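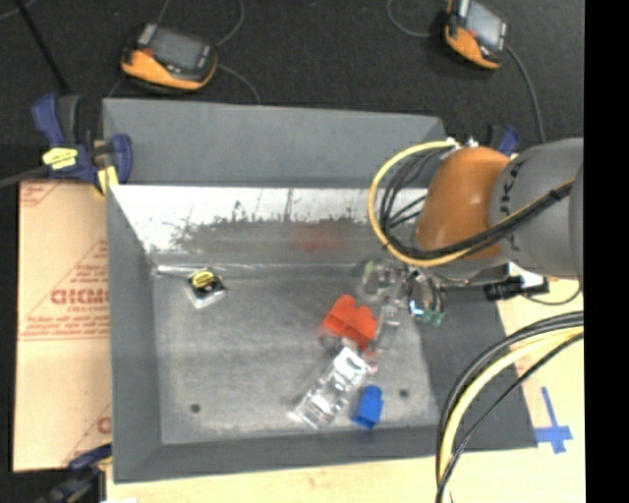 The arm reaching into the metal bin at the Rastura open day, with the red-orange block next to the gripper.

Open day at Rastura: an afternoon at the picking bench

If you missed the Rastura open day on 20th August, put your name down for the next one. We had a wonderful time! Members who made the drive out to the workshop got a tour of the machine hall, a long look at the new Terari conveyor line and (my favorite by a mile) a good hour at the bin-picking bench, where a big orange and gray robot arm was reaching into a metal bin full of odds and ends.

Well, full is the wrong word. They keep only a few things in it at a time, and they pick them to be annoying. There was a bright red-orange block with bumps along one edge, a little blue block, something black and yellow in clear packaging, and a long crinkly clear package that caught every light in the room. The blocks are the friendly ones, we were told. You can see where they start and stop. Clear plastic is another matter, and anyone who has tried to photograph a candy wrapper will understand why. The camera sees the glare off the folds, and then it sees the bin through the parts that aren't glaring, and somewhere in there it has to make up its mind about where the thing is.

The shiny back wall of the bin doesn't help either. It's scratched and smeared and throws back blurry reflections, and one of our group asked why they didn't just paint it. The answer was that bins out in the world look like that, so they might as well learn on one. Fair enough!

What I liked most was how homemade the bench is. The arm itself is a serious piece of equipment, with thick yellow hose and bunches of black cable looping off it, and then you look down and the bin is held in place with the same kind of clamps I have in my garage, on a plain wooden tabletop, with a cross of blue tape marked out beside it. A sheet of printed cardboard was lying alongside. It made me feel a lot better about the state of my own bench.

The crew ran the picks over and over for us and were happy to let us call out which item should be next. It's slow to watch at first and then strangely gripping. The arm swings in, drops down, feels its way alongside the thing and closes. When it got hold of the block there was a cheer. When it came up with nothing there was a groan, a lot of advice from the back, and then it went in again at a slightly different angle. The software that chooses the angle is called Stilell, and it's written in house. They have logged 2,482 picks with it on this one bench, and the goal is 400 in a row without a person stepping in. The best run so far is 300. The crew hope to get there by December, and I would dearly love to be in the room.

A few of us got to load the bin for one round. You would think dropping four things in a box takes no skill, but everybody leaned in and started scheming. The package went under the block, the blue block got shoved over near a wall, and I'm sorry to say the arm made us all look silly by going straight for the one we thought was hardest. It then spent ages on the easy one.

Questions ran well over the planned 30 minutes and went all over the place: what happens if it squeezes too hard, how often the fingers wear out, whether it could sort a junk drawer. (Maybe, they said, but not mine.) Coffee and some very good lemon bars were laid on in the front office.

Our thanks to everyone at Rastura for having us and for being so patient with the backseat driving. The next outing is to the Solanki packing plant, where we'll see palletizing arms at work. Closed-toe shoes are required and space on the tour is limited, so please sign up at the next meeting or use the form on the club page.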